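Targeted panel or exome for a small inherited disease cohort?

Reading time: 4 min
27 comments · 3 shares

**capture_kit_kate**
We're at the planning stage for a hereditary hearing loss project at Harnstead. There are 45 families, mostly with two affected members, and DNA is already extracted from blood. The choice is between a custom capture panel of 284 genes and plain exome. The panel quote came from Naylor and works out cheaper per sample, but there is a design fee on top and a minimum order. Has anyone compared the two on a cohort this small?

Library prep would be done in house. 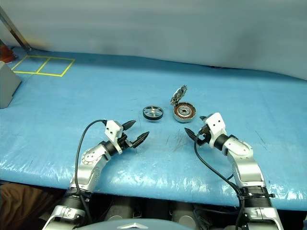
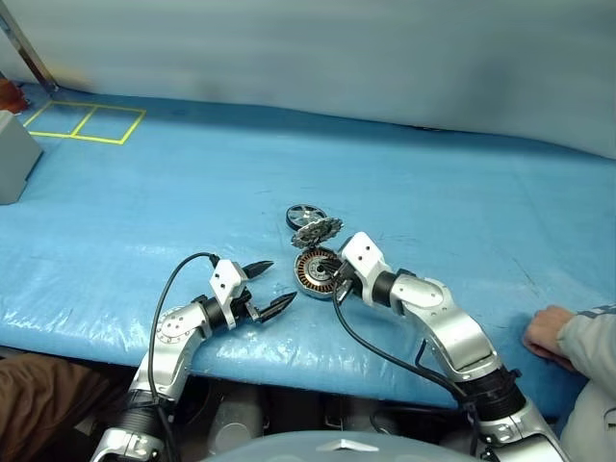

pelham_bases
Go with exome. On 45 families the design fee eats most of what you save, and in two years your gene list will be out of date. We did a panel for retinal disease and had to order a top-up pool before we had finished the first batch. The top-up never balanced properly with the original baits and we lost depth on a few genes we cared about.

**dropout_allele**
I'd disagree with that. Hearing loss is one of the cases where a panel still makes sense. STRC has a pseudogene next to it that is nearly identical over most of the coding region, and exome kits handle it badly. With a custom design you can put extra baits in the introns and where the two copies differ, and get a usable copy number call. Deletions there are common enough that you can't skip them.

**pelham_bases**
You can do STRC separately with MLPA or long-range PCR. I wouldn't pick the whole platform for one gene.

**dropout_allele**
It's a separate assay on every negative sample though, and somebody has to set it up and validate it. It isn't free.

**capture_kit_kate**
STRC is on the list, and so is OTOA, which has the same sort of problem. We don't have MLPA running here. What depth were people getting on panels of this size?

**mottled_exon**
We ran one of similar size at Suvach. Mean depth was fine but the mean tells you very little. Ask for the percentage of target bases over 20x, per gene, and ask for it on real samples and not on the supplier's control DNA. First exons were our weak spot because of GC content. Going from 14 PCR cycles to 9 helped more than any change to the baits.

Also check whether the mitochondrial genome is in the design. If it is, the baits need diluting a long way or it will take most of your reads. For hearing loss you want m.1555A>G at least.

**capture_kit_kate**
Useful, thank you. Mito is not in the current design. I'll ask.

**third_base_wobble**
Whichever you choose, budget for the interpretation. Our last filtered list was 3,390 rare variants across the cohort before we brought in segregation, and that was a panel. It took far longer than the lab work. Having both affected members sequenced helps a lot, and an unaffected sibling helps more than people expect for the recessive families.

**pelham_bases**
Agree on that. It is also my point about exome, since you can apply a virtual panel and only look at the 284 genes to begin with. Then the negatives can be opened up later without going back to the bench.

**dropout_allele**
Depends on consent. If the families were only consented for hearing genes, opening it up later means going back to the ethics board. Kate, what does your form say?

**capture_kit_kate**
It says "genes known or suspected to cause hearing loss". So exome with a virtual panel would be allowed I think, but opening it fully would need an amendment. I'll check before we order anything.

**mottled_exon**
The group at Birudham had the same wording and were told the virtual panel was fine as long as off-list variants were never annotated. They masked the rest at the BED file stage. I'd still get it in writing from your own board.

**dropout_allele**
One more thing for the quote. Ask whether the minimum order is counted in samples or in capture reactions. If you pool eight libraries per capture it makes a big difference to what you end up paying.

**capture_kit_kate**
It's in reactions, I've just looked. That makes the panel a fair bit cheaper than I had worked out. I'll redo the sums with exome plus MLPA on the negatives and put both versions up here.

Show 14 more comments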